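What happens to your words when you press Save?

While you type a story, the computer keeps it in its memory. Memory is very quick, but it forgets everything when the power goes off.

Pressing Save makes a copy in storage. Storage is slower — but it still has your story the next morning.

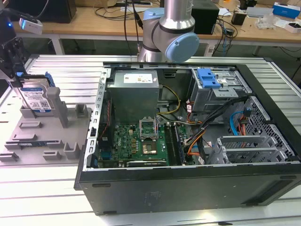
Think of a desk and a bookshelf. The desk holds what you are using now. The shelf holds what you want to keep. A story of 70 words takes up hardly any room on either.

Try saving every 9 minutes while you write.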